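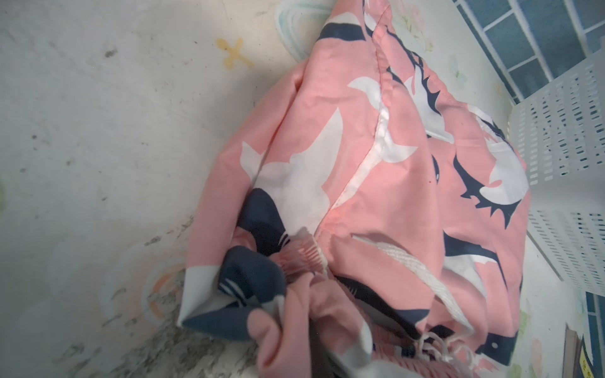
News from the Codville Clothing Swap

Well, friends, the spring swap has come and gone, and what a lovely long morning it was! We had 125 of you through the doors of the old Grornmont hall, which beats last year by 50, and I don't think the tea urn has ever worked so hard. By noon the coat rail was bare and the children's tables were down to odd socks (do check your drawers, please, somebody out there has the other halves).

A big thank you to Leonardo Russo, who ran the mending corner for the whole morning and put new zippers in 9 jackets while chatting away to everyone who sat down. He has kindly offered to teach a beginner's evening in September – hems, buttons and the dreaded zipper – and you can put your name down at the Messina bakery counter. Bring your own scissors if you have a pair you like.

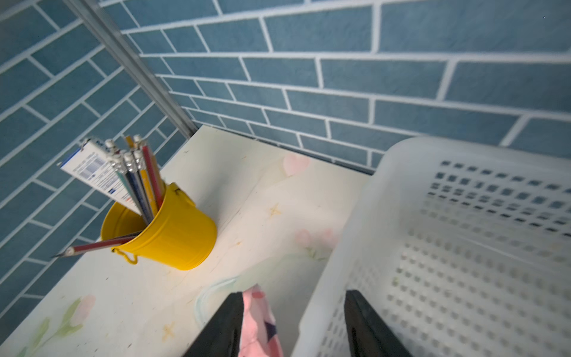
Now, on to the fall swap, and a word about what we can take. We ended up with far more grown-up winter things than we had hangers for, and not nearly enough for the little ones, so children's clothes in every size are at the top of our wish list. We are also looking for small household bits for the new home table, the sort of thing that cheers up a corner, like a little shelf with pink tulips and a heart on it, or a pretty tray, or a lamp that still works. Please wash everything first, and tie shoes together by the laces. Drop-off is at the side door on Celum Street, any morning before eleven, and there is usually somebody there to help you carry. We can store 200 hangers this time, so if you have spare ones at home, do bring them along too!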